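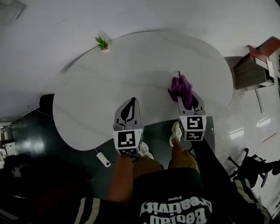
Última modificación de esta página: 14 de julio de 2022

Puesto Fuline (pinzas de mano)

El puesto Fuline es el sitio del taller de Lasis donde se graban tareas de mesa con un par de pinzas de mano, y esta entrada cuenta cómo se monta y cómo se cuida. La empecé yo y la sigo tocando cada dos por tres, así que si algo suena a manía personal, seguramente lo sea.

Componentes

Cada pinza tiene una mordaza gris de plástico con un hueco oscuro en forma de lágrima, y va montada en un cubo blanco con marcadores en blanco y negro en las caras. El cubo es lo que más guerra da (¡con diferencia!). El programa de seguimiento, Cendeo, calcula la posición de cada mano a partir de esos dibujos, y un arañazo en una esquina le sienta fatal. La mesa es la ovalada blanca de siempre, la de las vetas grises.

Puesta a punto

Primero despejo el borde donde voy a trabajar. La planta se queda en el lado opuesto, que ahí no molesta. Luego enseño los dos cubos a la cámara de cabeza, los giro despacio y espero a que Cendeo reconozca todas las caras. Si una falla, miro los reflejos antes de tocar la calibración — me he pasado tardes enteras recalibrando por culpa de una lámpara. La secuencia corta tiene 13 poses y la larga 16; yo casi siempre hago la corta.

Después viene la prueba del trapo. Se coge la tela morada con la pinza derecha, se levanta un poco y se suelta, 6 veces seguidas. Con una tela blanda se nota enseguida si una mordaza cierra torcida.

Mantenimiento

Las mordazas se limpian con un paño apenas húmedo, sin alcohol. Los marcadores se cambian enteros, nunca a trozos. El juego actual se imprimió con la plantilla Milošević y se pegó tras la toma 3,017, cuando el anterior ya tenía dos caras levantadas. En septiembre toca revisar los tornillos de ambos cubos; no los apretéis demasiado, que la rosca es de plástico y luego hay que pedir otra pieza.

Véase también: Cendeo (calibración), Plantilla Milošević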